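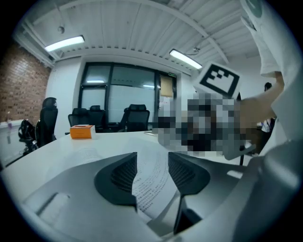 3 min read

May, bench notes, started 7:40 in the morning with the first coffee

OK, the brown ink again. I promised everyone I'd write up the oak gall batches properly this time instead of scribbling on the jar lids, so this is me being good.

Quick recap for whoever opens this after a break. We're trying to get a walnut and gall mix that writes dark enough to read on day one and doesn't chew through the paper by the time our grandkids find it. The Hunt recipe (the one from the photocopied booklet, with the coffee ring on page two) gives a lovely color but it's far too acidic. The Tiltia recipe is gentle and looks like weak tea. So I've been going back and forth between the two for most of the spring, and my fingers show it!

Batch 5: 40 grams crushed galls, 600 ml rainwater, left on the windowsill with a cloth over the jar. I stirred it when I remembered, so not often. Strained through muslin, then through a coffee filter, which took forever and clogged twice. Next time I'm letting it settle overnight first. The liquid was a nice clear amber before the iron went in and turned purple-black the second it did. I never get tired of that part.

Wrote out the usual test paragraph with the Kernier nib and then with the cheap dip pen from the drawer. The Kernier lays down too much ink on the downstrokes and you get little puddles at the bottom of the g's and y's. The cheap one was better, annoyingly. Feathering is bad on the copier paper, fine on the Bonent cotton, and somewhere in between on the sketchbook sheets. I only have nearly 34 sheets of the Bonent left, so please ask before you grab one for a shopping list. You know who you are.

Heino Bite came by mid-morning and said the gum arabic was too low, and I think he's right. He rubbed his thumb over a line I'd have sworn was set and it smeared right across the page. He also thinks I should quit using the walnut husks from the bag and wait for fresh ones in the fall – easy for him to say, he has a tree.

Added more gum to half the batch (5b) and left the other half alone (5a). 5b flows slower and sits shinier on the page. I like it, but it crusted on the nib while I was on the phone and I had to soak it.

The strip in the window from batch 3 has been up for 63 days now. The brown has gone a bit gray at the exposed end, and the covered end looks the same as when I taped it up. Leaving it there.

To do: order gum, wash the muslin (it smells), relabel the two jars on the top shelf that both say "good one". Also try 5b with a drop of clove oil before the mold gets to it like it got to batch 2.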